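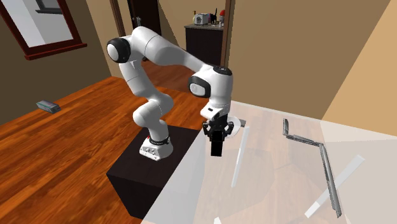 Families wanted for a television series about stepfamilies

Havora is making a six-part documentary series about stepfamilies and is looking for households to take part. The working title is Pristside. Each programme follows one family over part of a summer, with an hour of screen time each, and the series is meant for early evening viewing.

We are looking for families where two adults have set up home together and at least one of them already had children. You may have moved in last year or you may have been doing it for a decade. The children can be any age from nursery to late teens, and they do not have to live with you all week. Families where the children split their time between two homes are very welcome, as are families with foster or adopted children, grandparents in the house, or a new baby on the way.

You do not need to have a problem to solve. There is no expert coming in to tell you how to run bedtime and no competition between households. We want to film ordinary things such as packing bags for the weekend, deciding who sits where in the car, and the phone calls about school shoes. If you argue on camera we may use it. If you do not, we will not set one up.

What taking part involves

Filming takes place in June. We will be with each family for 10 days in total, spread across the month and agreed with you beforehand. A filming day usually starts before school and finishes after tea, with a long gap in the middle when the children are out. We will also want one weekend day when everyone is at home, and one handover day if the children move between households.

The crew in your home will be small: a director, a camera operator and a sound recordist. They bring their own food and take their shoes off if that is the rule. We will not move your furniture without asking. There will be some radio microphones to wear, and younger children can have theirs clipped to the back of their clothes if they find them uncomfortable.

Before filming, the director will visit without a camera to meet everybody in the house. After filming, each adult will record one sit-down interview of up to two hours. Children over eight can be interviewed too if they wish, with a parent in the next room or beside them, whichever they prefer.

Who can apply

You should live in England, Scotland or Wales and be able to film at home in June. At least one adult in the household must be 20 or over. We can film in English or Welsh. If another language is spoken at home we would still like to hear from you, and parts of the programme can be subtitled.

Everyone with parental responsibility for a child must agree in writing before that child is filmed. In most cases that includes the parent who lives elsewhere. We know this can be awkward to raise. Our producer can speak to the other parent directly if you would like, but we will only do so once you have asked us to. If agreement is not given for one child, it may still be possible to film the rest of the family, and we will talk that through case by case.

We cannot film families with a court case in progress about where children live or how much time they spend with each parent. If a case has finished, tell us when it ended and whether any orders limit publicity.

Children's welfare

We will apply for a performance licence for any child who needs one and deal with the local authority ourselves. Headteachers will be told only if we are filming at the school gate or if a child needs time off, which we expect to be rare. An independent psychologist will speak to each child and each adult before we confirm a place, again when filming ends, and again when the programme is shown. You can ask for further sessions and we will pay for them.

Any child can say stop at any point on a filming day, and the camera goes off. Surnames, street names and school names will not be used.

Payment and expenses

Each household will receive a disturbance fee, and the amount will be set out in the agreement before you sign anything. It is the same for every family and does not depend on how much of the filming is used. We also pay travel costs for meetings, childcare if both adults are needed for an interview, and loss of earnings where you have had to take unpaid leave. Please keep receipts.

Seeing the programme first

All six families will be invited to watch their own programme before it is finished. You can point out anything that is factually wrong and anything that you think puts a child at risk, and we will correct it or take it out. You will not have control over the edit beyond that. The other parent, if they have agreed to their child being filmed, will be offered a separate viewing.

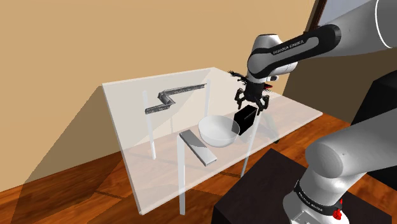
How to apply

Fill in the form on the Havora website under Taking Part. It asks for first names and ages, who lives where and when, and a few lines about how your family came together. One adult can complete it, but please make sure the other adult in the house knows. You can add a short phone video if you like. It makes no difference to your chances if you leave it out, and please do not send any footage of children at this stage.

If you would rather apply by telephone, leave your number through the contact page and a researcher will ring you back in the evening.

The form opens on 3rd February and closes when we have enough applications to choose from, so it is better to send it early. We will reply to everyone. Families on the shortlist will have a video call with our casting team, followed by a visit at home. Applying does not commit you to anything, and you can withdraw at any time before filming starts. Details from families who are not chosen will be deleted once casting is complete, unless you tick the box asking to be kept in mind for other programmes.

Questions about the series, including questions from former partners and other relatives, should be addressed to Tuva Rustad, casting producer, through the contact page. Please put Pristside in the subject line.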